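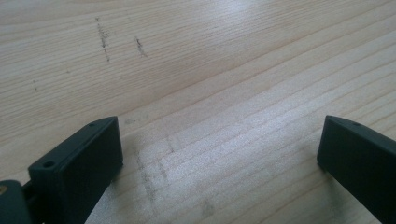

Fig. 1. Hand-held gripper, jaws open, over the marked board.

Progress report to the Workneh Fund
Hand-held gripper comparison, second period
Prepared by Bethel Mamo, Omcombe workshop
11/01/2024

Money first, as I know which page gets read. We have spent 62 per cent of the grant. Most of it went where we said it would. The part that didn't went on courier fees, after the Ostley fingers were delivered to a dental office two streets over and stayed there through most of December.

What we set out to do

You are paying us to find out which of two finger designs, the Ostley or the Tikari, is the better one to put on a hand-held gripper for collecting demonstrations, and whether the wrist camera can see enough past them to be any use. The plan was 300 recorded picks with each set, same objects, same board, same three operators. Nuria Hailu wrote that plan and would like it noted that she also wrote the bit about allowing extra time for delivery, which I took out.

Where we are

The Tikari set is finished. The Ostley set is well short, for the dental reason above, and Kedir Negussie is working through it in the mornings when his wrist is fresh. The tool is heavier than it looks in the catalogue. We have asked the operators to stop at 19 picks and rest, and they have agreed to this with suspicious speed.

Of the Tikari recordings, a handful had to be thrown out. One whole batch was made with the lens cap on. The operator has asked not to be named, so I will say only that I was very tired.

Camera view

Both designs are dark blocks with a matte finish, and both leave the middle of the view clear when the jaws are fully open. That was the main thing we were worried about in the application, and we can stop worrying. What bothers us now is glare. The board is pale wood with a shine to it, and the light off the upper part of the view washes out some of the grain. Hiwot Alemayehu has tried fixed exposure, which helps with the board and makes the fingers into two black lumps. Auto exposure gives us back the fingers and hunts up and down like a dog looking for a place to lie down. She is going to try moving the lamp before she asks you for a better camera. I have promised to pass on that she is going to ask you for a better camera. 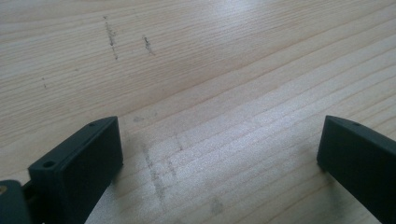
Progress Report No. 2, p. 2

The board

It has dark scuffs on it and a grey smudge between the fingers, and the first thing visitors do is offer to clean it. Please don't. The tracking software seems to like having something to hold on to besides the grain, which all runs the same way and confuses it. Amanuel Beyene wiped down our previous board in a fit of tidiness and we lost a day of position estimates. He has since been moved to spreadsheets.

Early results

I would rather not give you a winner with one set incomplete. The Tikari fingers are good on boxes and poor on anything round. The Ostley fingers have a softer pad and the operators like them more, though operators like anything new for a week. Changing over takes longer than either supplier suggests, mostly spent looking for the small hex key.

Next period

Kedir finishes the Ostley picks. Hiwot moves the lamp. Nuria compares the two sets without being told which is which, although she has already said she can tell from the shape of the corners, so we may need someone else for that.

We are not asking for an extension. We are asking if the leftover travel money can be spent on a second hex key and a proper wrist support. Receipts are attached, including the one with coffee on it.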